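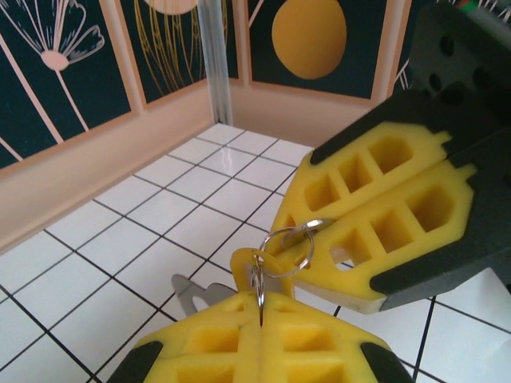
Home Forums Floors & Tile New Posts Search Log In

Black grout on white tile, would you do it again?

marlowe_k
June 2018

OK so we're redoing the laundry room and the little hallway behind it, and I have my heart set on plain white tile with black grout. My husband says it'll look like graph paper. I say it'll look like a diner, in a good way! The installer (Didenko, they did my sister's kitchen) quoted us $2220 with the old vinyl torn out, and he'll use whatever grout color I hand him. He did mention that black can stain the face of the tile if it's matte, and now I'm nervous. Anybody living with it?

pinto_dad
Living with it since January. Love it. Our old floor had white grout that was tan by the second winter and I scrubbed it on my knees with a toothbrush more times than I'll admit. Keep your lines skinny and it doesn't look like graph paper at all.

Liudmyla Tkachuk
I'll be the grump — I had it and pulled it out. You trade one kind of dirt for another. Soap residue and hard water dry white, so my black lines went chalky gray and looked dusty an hour after I mopped. If your water is hard, go with a medium gray. It hides both.

pinto_dad
Did you seal it though? I did 2 coats and I've had no chalkiness.

Liudmyla Tkachuk
Sealed it, resealed it, and bought the special cleaner. Our water is terrible, so maybe that's the whole difference. I still wouldn't tell someone to spend $2220 and hope.
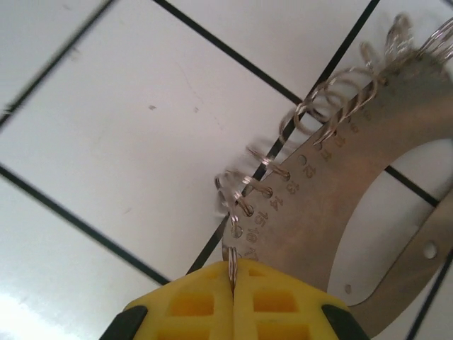 2 min read

tess.b
I'm with Liudmyla on the water and with pinto_dad on the skinny lines, lol. Thin black lines on matte white is a great look and you can see it doesn't need to be fancy. What I'd think about more is the tile itself. Matte white picks up smudges and little scratches and every dark crumb shows, whatever color you put between them. Glossy wipes easier but the glare from a window drives me nuts, and it's slick with socks on.

marlowe_k
Ugh, I hadn't even thought about glare. The laundry room gets sun all afternoon. What did you use for grout, tess?

tess.b
Jikar, the premixed kind. Expensive but the color came out even all the way across, and that was my big worry with black. My neighbor mixed hers from powder and the last batch dried a shade lighter than the rest.

oldgusset
Premixed is a racket. Powder is fine if you measure your water every single time and don't rinse with a soaking sponge. I've done over 1000 square feet of it and never had a blotchy batch.

tess.b
Well, you're more patient than my neighbor.

marlowe_k
Update for anyone following. I got a second quote from Wolton for $1129, but that's with us ripping out the vinyl ourselves. I taped sample tiles to the hallway floor and left them for the weekend, matte on one side and glossy on the other. The matte won, even my husband agreed. Still torn between black and charcoal, and I need to go find out how hard our water is.

Liudmyla Tkachuk
Charcoal! Let me have half a win here.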